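Saturday, late, kettle on for the third time

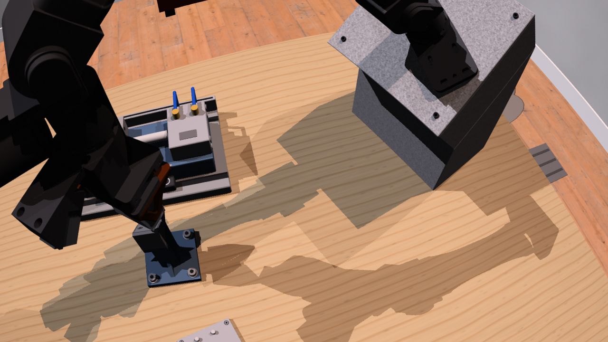

The simulated bench, with the left arm over the fixture on its blue plate.

So I said I wouldn't open the laptop at the weekend and I lasted until half past ten. In my defence, the overnight batch had finished and I'd have thought about nothing else all day anyway.

Quick recap for future me, who never remembers what past me was up to. We've been asking how messy the lighting has to be in the simulator before a policy trained in there stops falling over on the real bench. Fiona's hunch was that we'd been fussing too much over textures (guilty, I spent most of a week on the wood grain) and hardly at all over shadows. So this month we froze everything else. Same table, same arms, same blue plate with its bolts, and only the lamps move about. Some of the renders look quite mad now, great brown shadows sprawling right over the table, one of them with a sort of claw at the end of it. I've grown fond of that one.

The results! With the lamps fixed, the policy managed 13 good insertions out of 49 on the real rig. With the lamps wandering it managed 42 out of 49. I read that twice, then went and checked I hadn't loaded the same log file under two names, which I have done before and will no doubt do again. I hadn't. Same 49 start positions for both, same checkpoint step, same everything as far as I can tell.

I rang Fiona, which was probably rude before lunch. She was pleased for a good ten seconds and then wanted to know about the seeds. Fair enough. We've got 3 training seeds for the wandering version and only one for the fixed version, so the low number might just be a bad roll. She also thinks the Derkach planner could be helping more than we give it credit for, as it was updated halfway through August and I can't swear both sets ran on the same build. Must look at the commit dates. Must also write them down somewhere other than the back of the Bitari invoice.

What bothers me more is the failures. Most of the wandering ones that went wrong went wrong in the same way, with the finger coming down a touch short and nudging the edge of the plate. That doesn't smell like lighting to me. I reckon it's the camera pose, and if so we could jiggle that in the simulator as well and see. Elis Gape said as much back in the spring and I told him it was fine. I shall have to buy him a coffee.

Plan for next week: two more seeds for the fixed lamps, queued on Loltach if the people upstairs haven't hogged it again. Then the camera jiggle, small to start with. Then the slides for Bollport, which I haven't started and am not going to think about tonight.

Went for a walk round the reservoir in the afternoon and spent the whole of it looking at the shadows under the trees. Cheese on toast for tea. Forgot to put the bins out.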